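Clakell Two-Finger Gripper — Test Unit Notes
Home > End Effectors > Parallel > Clakell

In stock. Ships with Stullach wrist camera, bracket, 5 screws. Cable 1000 mm.

Plate fingers, black. Flat pads no rubber. Tried with grocery items on a gray table, same arm, same controller as the Hegyi page. Thin cartons first — shortbread box, on its narrow side, diagonal to the jaws. Rotate wrist before closing, othewise you get the corners.
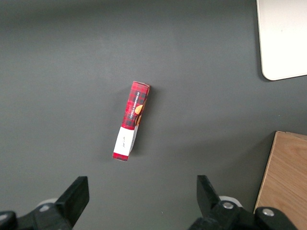
Brundwood wrote in that the Hegyi fingers crush soft cartons at default force, and asked if the Clakell goes any lower. Yes. Set 127 in the controller menu, default is 145. Same scale on both.

Camera mount next. Two positions, near and far, far is better for tall stuff. With the red Coca-Cola bottle in the jaws the near end of the view is mostly gripper, but cap and neck are clear above the fingers. Glare on shiny metal — turn exposure down a step. 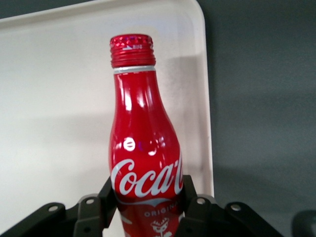

Picking between the two: Hegyi opens wider, Clakell has the better low end. Spare fingers sold in pairs only. Firmware update due October, free for exisiting units.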